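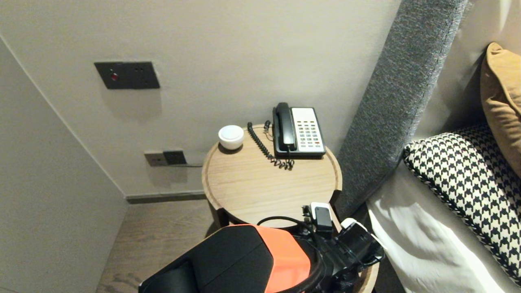
Photo: Wanyama student robotics club, Novville. April 24, 2021

The club's project this term is tidying a bedside table with a robot arm. The table is the small round kind with a raised rim, and the rim has caused more trouble than anything else in the room. Our approach path was written in February for a flat desk, and a flat desk lets you slide in low from the front. A rim does not. Every low approach now starts with a lift, and the lift adds time to each run.

The rules we set for ourselves are simple. A run starts with the arm in its rest pose and ends when the arm is back there. Anything knocked to the floor ends the run. The phone may be touched but the handset has to stay in the cradle. We have logged 276 runs under these rules and have thrown out the first 100, which used an older wrist mount and can't be compared with the rest.

The phone is a good test object and an annoying one. The base is easy to find. The coiled cord is not a fixed shape, so a pose that was clear on one run can be blocked on the next. Our planner (we call it Allik) treated the cord as a thin box between the handset and the base. That was fine until somebody put the phone back with the cord looped forward. We have since changed the box to a wide zone that the gripper may cross from above but may not enter from the side. It wastes a lot of table. I would like something better and don't have it yet. 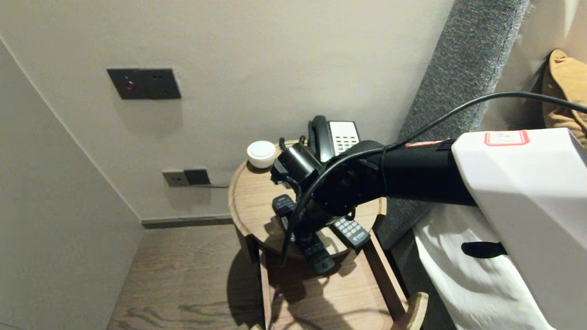 Remotes are the second part of the task. They lie flat, they are dark, and a dark gripper above them throws a shadow that the segmentation step likes to merge with the object. Raising the exposure helped a bit. Taking the reference picture before the arm moves in helped more, and it cost us one line of code. The grasp is planned across the short side of the remote, with the fingers stopping above the table surface by a fixed margin. We went back and forth on the margin and left it in the config file, where everyone can argue with it.

Cable routing on our own side is still poor. With the slack we have now, the wrist can turn up to 40 degrees past center before I start to worry about a snag. Felance, the other team working on the same task, runs a tighter loop and gets more travel, but they have had to replace a connector. We will try two more tie points near the elbow and log the next 20 runs separately.

Still open: the return move after a failed grasp. At the moment the arm backs out the way it came in, even when the object has shifted into that path. I have a branch that checks the table again before backing out. It works in the simulator and has not been merged.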